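Calambres en el último tercio de una marcha de 115 km

Publicado por: pedal_tardio

Hola a todos. En junio hago la marcha de Clonholm, 115 km con 1438 metros de desnivel. Llevo desde el invierno entrenando tres veces por semana, pero las salidas largas se me atragantan: a partir del km 80 se me suben los gemelos y tengo que parar a estirar.
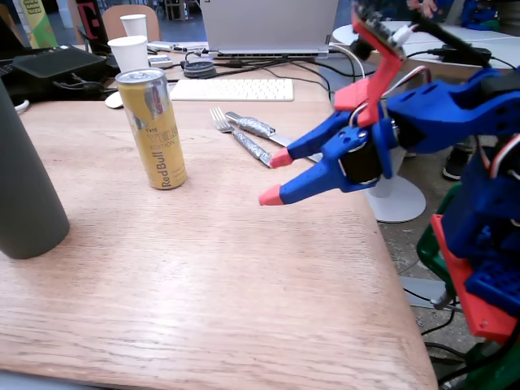

Bebo solo agua, dos bidones, y como una barrita Climard a mitad de ruta. ¿Es falta de sales, de comida o de fondo? La bici es una Stutard de aluminio con desarrollo compacto y un 28 detrás.

rodador_norte

Con una barrita para tantas horas vas muy corto. Come algo cada 20 minutos desde la salida, aunque no tengas hambre, y pon sales en uno de los bidones. Pruébalo antes en casa — el día de la marcha no se estrena nada, ni comida ni culote.

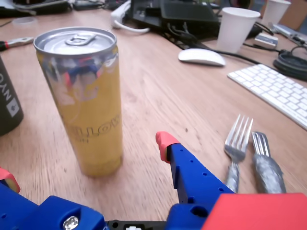
Lo otro es el ritmo. Si sales con el grupo rápido y llegas al primer puerto pasado de vueltas, los calambres vendrán igual por mucho que comas. Yo hice Clonholm a 19 de media y acabé entero.

maneta_floja

sales y ya esta, a mi me funciono

cuesta_y_media

No me quedaría solo con las sales. A mí me pasaba lo mismo y era el sillín, demasiado alto. Lo bajé cinco milímetros en el taller Kohlhase y los gemelos dejaron de quejarse. También revisaría las calas — si están muy adelantadas, el gemelo trabaja de más. Cambia una cosa cada vez, si no luego no sabes qué ha sido.

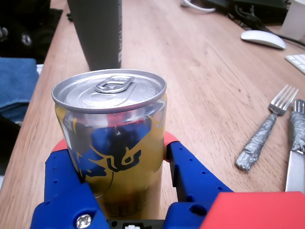
Lata sin abrir, con la anilla en su sitio.

Y mete un 32 detrás si te lo admite el cambio.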